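I've been doing the agenda and minutes for our ward group for 3 years, and in that time I've tried most of the ways there are to keep track of what a council is up to. Spreadsheets, a shared inbox, a very fat ring binder. So when Jovcombe brought out Ditinari, a little web tool that watches council papers and emails you when something you care about turns up, I signed up the same evening.

You give it a list of words (ours were "Fulwood", "bus gate", "library" and "licensing") and it reads every agenda, report and set of minutes as they're published. It costs £32 a year for a small group, and there's a free version that stops at one council and two words, so not much good to us!
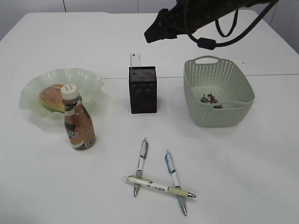

Setting it up took me 13 minutes, and most of that was hunting for the right address for the planning pages. The search box is lovely. It forgives spelling, it finds scanned pages, and it shows you the sentence your word sits in, so you don't have to open an 80-page budget report to find one line on page whatever. I had it running on my phone during our last sitting-down-with-papers session, next to the green glass bowl with the wavy rim, and found the deferred parking report before anyone had got their glasses on.

The alerts are where I'd grumble. By default you get one email per document, and when the budget papers came out in February my inbox was a disaster. There is a daily digest, but it's tucked away under "Account" and not under "Alerts", where any normal person would look. Switch it on straight away.

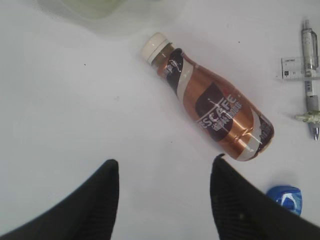 *Nescafé, the ready-to-drink sort*

I also wish it handled amendments better. If a report is withdrawn and put back with one paragraph changed, Ditinari treats it as brand new and leaves you to spot the difference yourself. The older tool from Mac Suibhne did this properly, with the changed bits in yellow, but it was slow and cost a lot more, and I can't say I miss the rest of it. 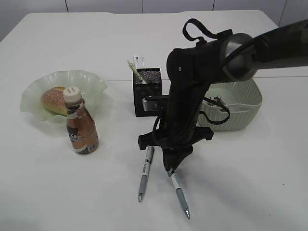 **Fulwood Ward Forum – Council Watch Team**

Sharing works well. Everyone on the team gets their own login, and you can pin a note to a page ("ask about this at public questions") that the others see next time they open it. We've used that for the bus gate consultation and it has saved us a whole string of crossed emails. Notes can't be printed, though, which is a pain for those of us who still take paper into the chamber. 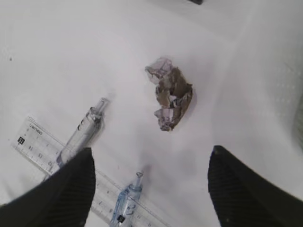 The help pages are short and written in plain English, and when I emailed to ask why our licensing alerts had gone quiet I had a proper reply the next morning. The council had moved the pages and they'd fixed it by lunch. I can forgive a lot for that.

Four stars from me. If you follow one council closely and can live with the amendments thing, get the paid version, turn on the digest and keep your word list short. We're renewing.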